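Home Workshop Tips: Collecting Demos Without Losing Your Weekend

I've been recording pick-and-place examples in my back room since April, and I've now got 1232 good ones on the drive plus a folder of junk I keep meaning to delete. A few people on the Bolville makers' list asked how I keep it going, so I'm dumping my tips in one place. They're mostly housekeeping tips, to be fair. The arm is the easy part!

Wipe the table before you start, then leave it alone. I used to clean between every few takes and all I got was streaks that changed from one recording to the next (and a sleeve caught on the cable, twice). Now it's one pass with a damp microfiber cloth, a dry towel after, and that's it until I quit for the day. Scuffs that won't come out can stay. A melamine sponge will take them off but it also leaves a shiny patch, and my overhead light finds it every time.

Shop for your props in the drinks aisle. Bottles and cans are cheap, they come in all sorts of shapes, and you can drink the retired ones. Leave them full for the first batch so they don't tip when a finger brushes them. Once the model does okay on those, bring in half-full ones and empties, and keep those takes in their own folder. I mixed mine together early on and spent a whole Friday evening sorting them back out, muttering.

Keep the basket put. I trace its corners on the table in pencil, very lightly, and check it at the start of each session. Museum putty under the corners helps too. If you want the basket in different spots, great, but do it on purpose and write it down.
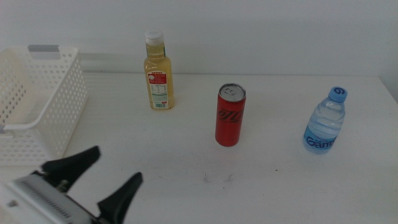 Move the drinks around way more than you think you need to. My first 899 takes had everything in nearly the same place, and the policy I trained on them would reach for a spot on the table whether there was a can in it or not. Ugh. So I made a stack of index cards with little sketches of layouts, and I shuffle them and set up whatever comes off the top. Left, right, close together, one way at the back. It takes a few extra seconds and it's the best thing I've done for this project.

Go slow on the approach and slow on the release. The middle can be as quick as you like. If you fumble a grab and recover, keep it, those are worth having. If you fumble because the dog barked and you let go of the controller, toss it.

Label right away! I type one short line after every take: which item, which card, good or bad. My file is called Naten, after the street I grew up on, and it's just a spreadsheet with four columns. I tried doing it by voice memo for a while and never listened to a single one.

Close the blinds. Afternoon sun crosses my table at 3 o'clock and by 4 the shadows are somewhere else entirely. I do want some variety in the lighting eventually, but for now I'd like one thing to hold still. A plain lamp bounced off the ceiling does fine.

Stop when you get sloppy. For me that's a little over an hour. After that my takes have these weird pauses in them where I'm clearly thinking about dinner, and guess what the arm learns to do.

Back up before you put the drinks away. I copy to a second drive and rinse out the basket while it runs. Goal is 4000 takes by the time the weather turns, and then I'm going to try cups with handles, which scare me a little. If you've done handles, drop me a note, I'd love to know what you used for fingertips. Mine are slick and I've been eyeing that rubbery shelf liner from under the sink.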